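**Rokport tells travelers to doubt the "zero commission" sign, and its own rates too**

ROKPORT, August. Dastex, the travel money comparison service, today published the results of a check on what people pay when they change cash before a trip. The company looked at 171 quotes from exchange counters, banks and prepaid cards. In 142 of them the seller advertised no fee or no commission. The cost was in the rate.

"A sign that says 'no commission' tells you very little," said Otis Greenberg, who runs rate checks at Dastex. "The seller has to make money somewhere. Ask how many dollars you hand over and how much foreign cash you get back. Then do the division yourself." 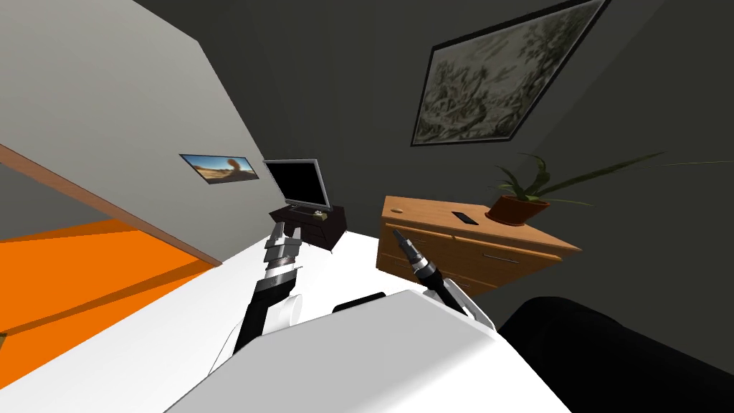 Dastex compared each quote with the mid-market rate at the same minute. The mid-market rate is the halfway point between what banks pay and what they charge each other. Few travelers will ever be offered it, and the company says any ad that hints otherwise deserves a hard look.

The check also raised doubts about "rate lock" offers, where a customer pays now to fix a price for later. Greenberg said he has yet to see one explained in plain words.

"Maybe a lock helps you and maybe it doesn't," he said. "If the rate moves your way, you've paid for something you didn't need. I'd want to see the terms before I called that peace of mind."

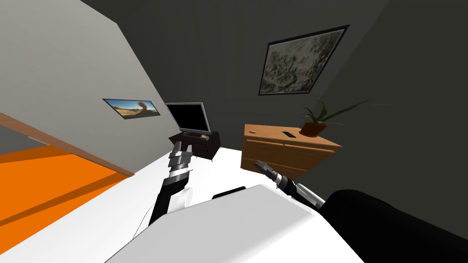

**Dastex | Consumer Rates Desk**

Starting this month, the Dastex site will show two figures beside every quote: the amount the customer receives, and the gap between that amount and the mid-market value. Delivery charges will be counted in the gap. Sellers that won't give a full price will be listed as "not comparable" and placed at the bottom of the page.

The new layout was built with Brirkon, a software firm, and checked by Antoniadis, an outside accounting practice. Dastex is paid by some of the sellers it lists, and the page will now say which ones. Readers should weigh that as they see fit.

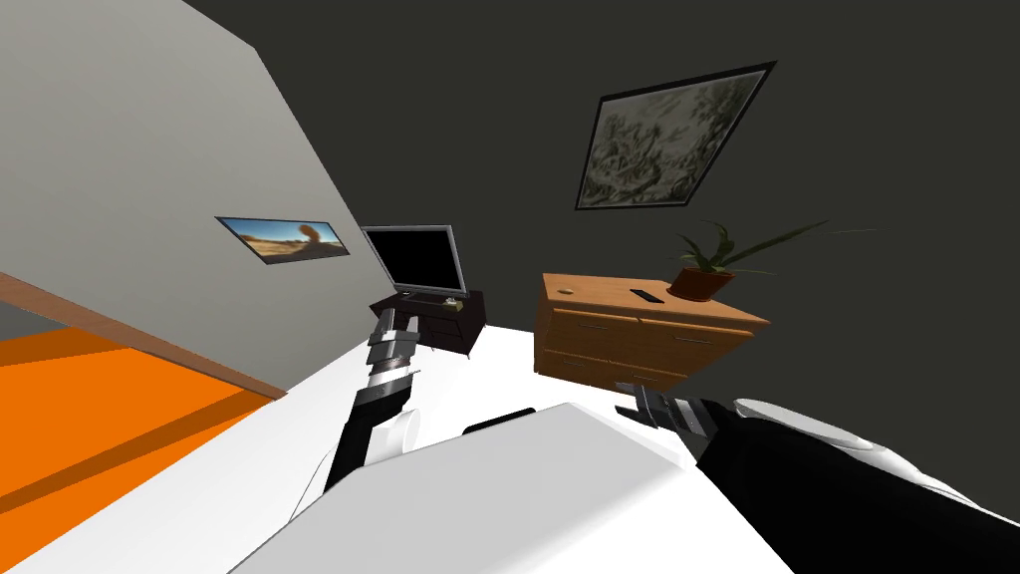
*Two robot arms in a small furnished room.*

Dastex makes no promise that its figures will match the price at the counter. Rates can change between the time a page loads and the time a customer pays, and the tables are only as good as the prices sellers send in. Customers should get the final amount in writing before handing over money.

**Press contact:** Otis Greenberg, Consumer Rates Desk, Dastex, Rokport. Extension 2231.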